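Shoe drive at the Tutura hall wants your boxes too
===

2026-07-27

If you've got a pair of sneakers at the back of the closet that you keep meaning to do something about, the Tutura hall would like them, and this year they'd like the box they came in as well. I dropped by on my lunch break with two pairs of my own (one of them had been in my trunk since spring, don't ask) and ended up staying most of the afternoon!

The drive is run by Ruth Ashworth and Cyril Pilkington, same as last year, when it brought in over 400 pairs. Most of those came in grocery bags, tied together by the laces or not tied together at all, and Cyril tells me he spent two evenings on his knees matching lefts to rights. So the new rule is one pair, one box. Any shoebox will do. It doesn't have to be the right brand or even the right size, as long as the lid closes. Corners a bit torn? Fine. They have a roll of tape.

No box at home? Kandent, the shoe place on Medeiros Street, has set aside 300 empties, and you can pick one up at the counter without buying anything. Kirsty Kettle at the register told me people have been asking for the boot boxes to put other stuff in, so she's keeping those behind her now. Say it's for the drive and she'll hand you one.

Packing is easy, but Ruth has opinions, and I got most of them while I was helping. Shoes go in side by side, toes to the same end, soles down. She doesn't want them head to tail the way the store does it, because the folks unpacking at the other end look at the heels first to find the size. Leave the laces in. You can tie them or tuck them, she doesn't mind much, though she does pull out anything with a knot that needs a fork to undo. Please knock the mud off! A little gray in the mesh or a scuff along the sole is no problem at all, these are shoes that have been worn and everybody knows it. Holes, split soles and missing insoles go in the recycling bin by the door instead.

And leave the lid open when you bring the box in. Somebody will look inside, write the size on the end and close it up for you. I'd taped both of mine shut very nicely and had to stand there and cut them open again.

The pale floor at the hall, with white sneakers in an open box, lid up, in the first and last pictures:

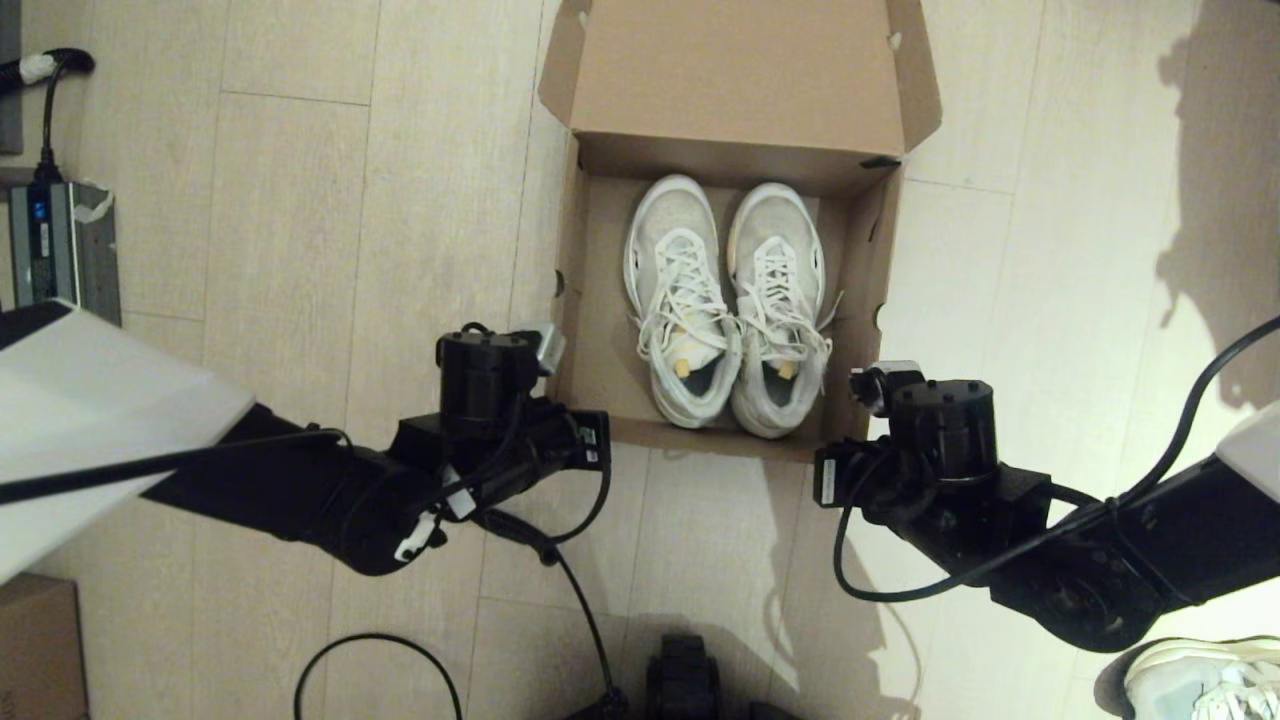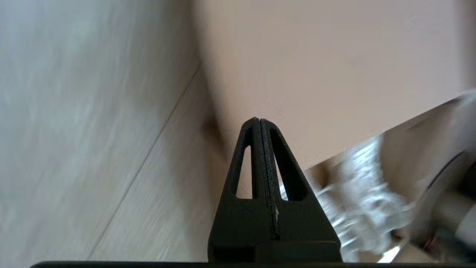
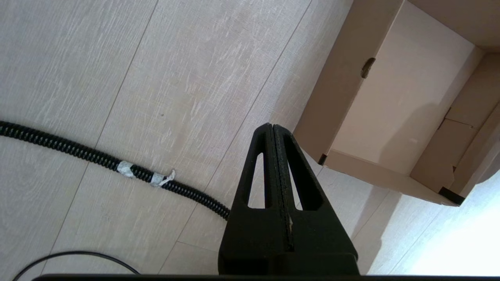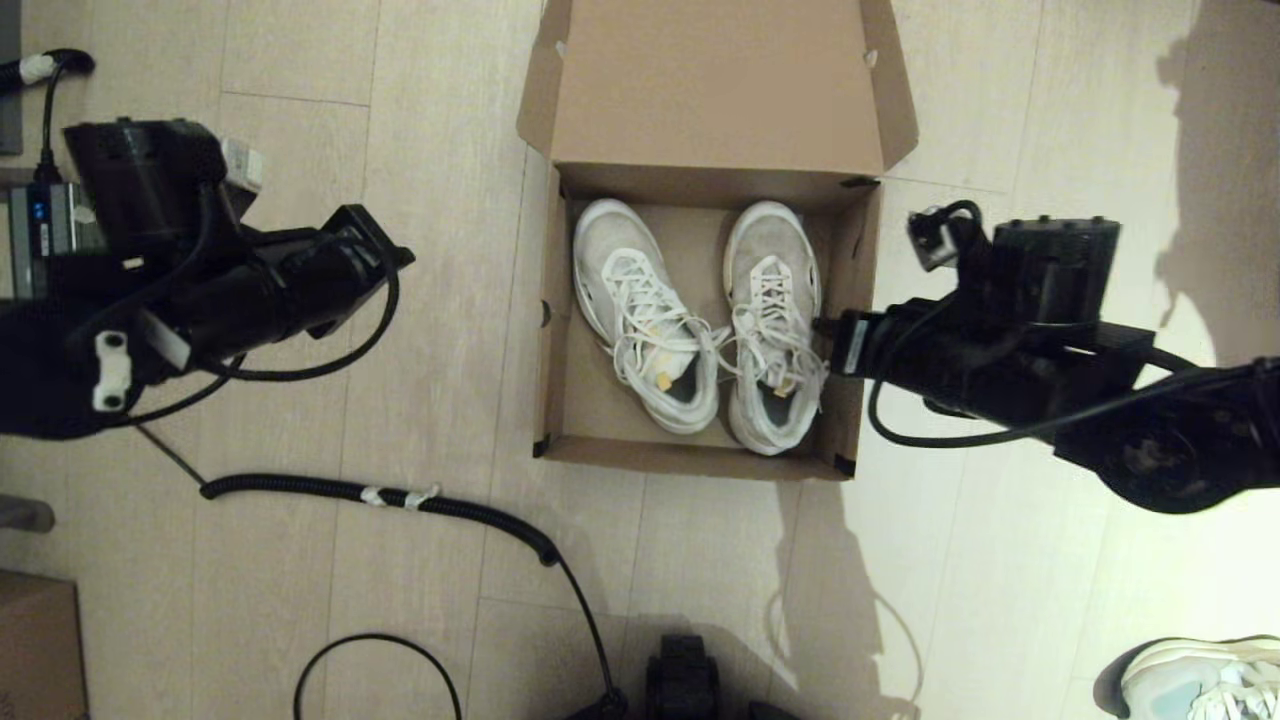 Everything that's packed goes to the Venlow warehouse in October, where it gets sorted by size and sent out to schools and shelters in the county. Nadège Roussel drives the van and she's hoping to do it in one trip this time. Last year it took three, mostly on account of the grocery bags, which slide all over the place and won't stack. Boxes she can pile right up to the roof. She has worked out that 96 fit behind the back seats if you lay them flat, and a whole lot more with the seats out, so the seats are coming out.

What they're short of is kids' sizes, anything a first or second grader could run around in, and larger men's sneakers. Women's mediums they have plenty of, but bring those too, Ruth won't turn you away. Dress shoes, heels and flip-flops are a no. Cleats are a maybe: Tia Hebden, who coaches at the middle school, is taking those separately, and you can leave them with her name on the box.

The hall is open for drop-offs every weekday from ten until six, side entrance, and the ramp door sticks so give it a good push. If you can't get there, call the front desk and leave your address, and Cyril will swing by in the evening for anything within town limits. They could also use a hand with the lifting on the last afternoon before the van goes. I've put my name down, and there's coffee.

Oh, and about the money side: the hall has raised $3,000 for new socks, so there'll be a pair tucked into every box before it's closed. You don't need to bring socks. Ruth asked me to say that twice, since a very full bag of them turned up the other morning and they weren't all what you'd call fresh. So, no socks, please!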